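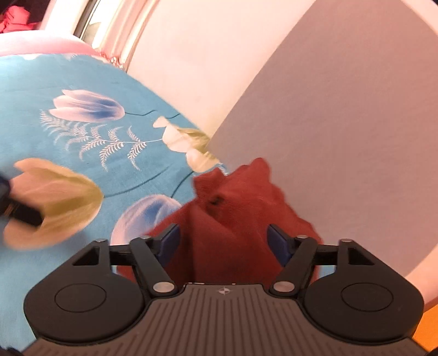 This site uses cookies to remember your settings and measure traffic. Accept all / Manage preferences

Speaker notes: Hand-held grippers on cloth, pad and linkage comparison
Sep 17, 2025
By Bülent Güneş

Slide 1. Title

Give name and group. Talk covers hand-held grippers only. Results on the arm are on the last two slides and are partial. Questions at the end, except for units and definitions, which people should ask as they come up.

Slide 2. What was compared

Two hand-held units. The Rotetti has a mirrored linkage with a finger at the end of each side. The Spanos runs its fingers on a straight rail, so they stay parallel over the full stroke. Both carry a wide-angle camera looking forward over the fingers. Both log finger opening from an encoder and pose from the camera plus an inertial unit.

Pads came in two materials. The soft one is a Silico rubber, the hard one is the molded pad the Spanos ships with. We made adapters so that either pad fits either unit. The adapter adds 2 mm to each finger, and the opening values in all plots have been corrected for it.

Slide 3. Why cloth

Rigid objects did not separate the two units. Cups, boxes and bottles were picked up at close to the same rate with every pad. Cloth did separate them. Towels in particular bunch between the fingers, and the thickness of the pinch depends on how the fold fell. The encoder reading then says little about whether anything is being held.

Mention that most of the work was done in bedrooms, on beds. A mattress gives way under the fingers, and a printed sheet under a plain towel is a harder background for segmentation than our bench mat. The bench numbers are better and less useful.

Slide 4. Protocol

One operator per session. The cloth is dropped from waist height onto the bed and not touched by hand after that. The operator approaches, closes, lifts to chest height, holds, and releases over a marked area. A trial counts as a success if the cloth stays in the fingers through the hold. Catching the sheet along with the cloth counts as a failure, even when the cloth is lifted.

3000 trials in total, split evenly over the four combinations of unit and pad. Operators changed pads between blocks, never within one. Trigger force was left to the operator. Someone will ask about this. Answer: we tried to prescribe it and people could not hold to it, so it is logged and used as a covariate.

Slide 5. Finger path

Show the side-by-side plot of fingertip position against trigger travel. On the Spanos the tips move on a line. On the Rotetti they move on a shallow arc, forward as they close. With the tips resting on a mattress that forward motion pushes into the bedding. Operators learned to pull back slightly while closing. The correction is visible in the pose log and it is in the training data whether we want it there or not.

Point out the consequence for replay. If the recorded pose is replayed on an arm with a parallel gripper, the pull-back is still there and the arc is missing. The fingers close behind the fold.

Slide 6. Pads

Soft pads did better on both units. The gain was larger on the Rotetti. Our reading is that the finger angle changes over the stroke and the soft pad takes up the mismatch, so that contact is made over the face and does not start at one edge. We did not measure contact area directly.

Wear: the soft pads pick up lint from terry cloth. After a long block the friction drops. Pads were wiped with alcohol every 30 trials. We ran one block without wiping and stopped it early, as the trend was clear and the block was of no further use to us.

The hard pads showed no change that we could measure. They slip on a single layer of thin cotton and hold well on a thick bunch.

Slide 7. What the camera sees

Skip if short of time.

The linkage of the Rotetti is in view during the whole stroke. Its struts cover part of the object at close range, and the object shows through the openings between them. For a pose estimator this is a nuisance. For a learned policy it seems to be harmless, and it may help, because the strut angle gives the opening without the encoder. We masked the linkage for one training run and the policy got slightly worse. One run, one seed. Do not oversell it.

The Spanos rail sits lower and covers less. On the other hand its finger mounts hide the near edge of the cloth at the moment of contact.

Both lenses bend straight lines strongly toward the edges of the picture. Walls and window frames come out curved. Calibration handles this in the middle and is poor in the corners. We crop the corners for tracking and keep them for training.

Slide 8. Motion blur and lost tracking

Fast wrist turns blur the sides of the view more than the middle. Plain walls are worse. When a pale wall fills half the view and the sheet is moving under the hand, the tracker has few fixed features and some of the ones it picks are on the cloth. We lost tracking in 19 sessions, all in rooms with bare walls. Those sessions were recorded again after taping up markers. Trials from the lost sessions are not in the total on slide 4.

Slide 9. Transfer to the arm

The arm is on the Pallthorpe controller, position mode, with the Rotetti fingers on a motor mount. Same linkage, same pads. With soft pads the policy lifts the towel off a bench mat in most attempts. On a mattress it does worse, and the usual failure is pinching the sheet. The human data contains very few recoveries from a pinched sheet because the protocol ended the trial there. That was a mistake in the protocol.

With the parallel gripper on the arm we have only a handful of attempts. State this and give no rate.

Slide 10. Recommendations

Soft pads for cloth, on either unit. Log trigger force. Let the operator recover after a bad pinch and label the attempt afterward. Match the finger path of the hand-held unit to that of the arm before arguing about cameras. If the arm end is already a parallel gripper and cannot be changed, use the Spanos.

Backup slides: adapter drawing, encoder calibration, per-operator results. Per-operator results are shown only on request and without initials.

Related
Encoder drift on spring-return triggers
Calibrating wide-angle lenses near the edge of view
Pad cleaning intervals: bench results
Pallthorpe controller, notes on position mode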